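Kitchen cell notebook, 3/28/26

Saturday, so the building is quiet and I finally have time to write up the working rules instead of just complaining about them at lunch. Wen-hsiung is in for the day too. Sabina is reading along remotely and has already left me comments, so some of this is me answering her.

Background for anyone joining late: our handling rules are still the ones we wrote last June for the Troltik job, when everything was a fixed arm behind a fence. You shut the gate, you got a green light, you ran. That worked great for the fence! It says next to nothing about a kitchen where people want to stand three feet from the counter and talk to you. So I've been going down the old sheet line by line, and I got through more of it today than I expected (coffee helped).

Rule one, where people stand. The old sheet says "outside the marked area during motion" and there is no marked area in the kitchen, so everybody makes up their own. Wen-hsiung's idea of it and mine are a good two steps apart. My draft: one person is the spotter, the spotter has the stop in hand, and the spotter's only job is watching the arms. No phone, no laptop, no chatting with the operator except to call a stop. Anybody who isn't the spotter or the operator stays past the end of the island. Sabina wants the spotter named out loud before every run and I'm fine with that, it takes one second.

Rule two, cables. I keep writing this one and we keep not doing it. Cable on the floor gets routed along the base of the island or it gets covered, and it gets walked before the first run of the day. By walked I mean a human puts eyes on the whole length of it. Same for the one at the wrist: check the slack with the arm at full reach, and check it again whenever the task moves to a different part of the counter, because what's fine over the middle of the island might not be fine over by the sink. 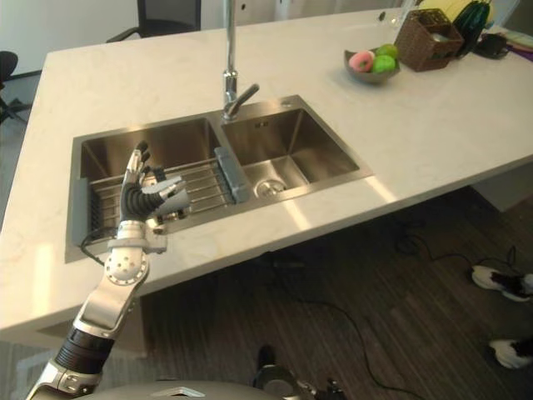 Hand over the left basin, rack across. Wrist cable goes down over the front edge of the sink, floor cable still to be routed.

I want a sink rule of its own. Proposal: no running water while an arm is over either basin, handle closed before the hand crosses the rim, and the operator says "tap's off" so the spotter hears it. Wen-hsiung thinks that's overkill when the task has no water in it at all. Maybe, but I'd rather have one habit than a habit with exceptions. We can argue about it Monday.

Food on the counter, while I'm at it. Props are fine. But props are props, so once something has been on the counter for a run it doesn't go back to being anyone's snack. I'm writing this down with one doughnut specifically in mind and the guilty party knows who they are.

Rule three, grip limits. This is where the old sheet really falls down. It has one number for everything, 431, no unit, in Wen-hsiung's handwriting, and neither of us can say if it was a force or a motor setting or the room it was tested in. I've struck it. New version: every object gets its own line in the object log before it gets picked up by anything, with what it is, what it weighs, whether it can be crushed and whether it has anything in it. Anything that hasn't got a line gets the lowest grip setting, full stop. Wen-hsiung weighed one of his candidates this morning and got 160 g, so there, that's how long it takes.

Dishwasher next, and I have opinions. Racks are the worst thing in the whole kitchen for a gripper. All those wires are springy and they're all a little bit different from what the model thinks they are. Draft wording so far:

Racks stay put while a gripper is inside. No sliding by hand, no "just helping it along."
Door fully down before anything reaches in.
Approach slow, retreat slower.
If a finger touches a wire, stop, look, back out along the path it came in on. 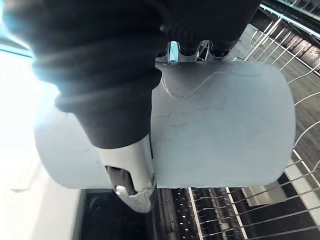
The back-out line is the one I care about most. Our instinct is to lift straight up when something feels stuck, and straight up is exactly where the next wire is. Reversing the path is boring and it's nearly always right. Sabina asked what we do if the object is jammed too, and my answer is that the operator opens the hand and leaves it there, the arm comes out empty, and a person goes in with the power off. We don't fight for the object. It's a piece of plastic!

She also asked who's allowed to clear a jam. I'd say anyone who has signed the sheet, with 2 people present. She'd like it to be named people only. Leaving that open.

Rule four, sleeves and bellows. Look them over before the first run and after lunch: splits, pinches, anything stuck down in the folds. A torn cover means the arm is parked until it's replaced, and I don't want to see tape on one. Wipe the metal fingertips at the same time. Scuffs are okay, burrs are not. (Run a gloved thumb along the edge, you'll know.)

Rule five, labels. If the object has a label, the label goes in the log as written, and we try to hold the thing so the label stays readable to a camera. Wen-hsiung has been logging stuff as "white cylinder" and then a week later we have no idea which white cylinder. Copy the big letters at minimum.

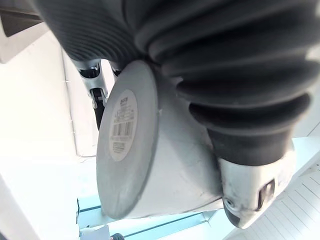 Label on the end cap, SSB at the top. Small print too small to read here, copy it off the object by hand.

Still open:

Spotter named out loud, yes/no (I say yes)
Sink rule for dry tasks
Who clears jams
Floor cable, me, before anything runs Monday
Find out what 431 was, if only for my own peace of mind

Sabina, the clean draft will be in the shared folder tonight, mark it up however you like. Wen-hsiung, please add your 160 g thing to the log with a proper name.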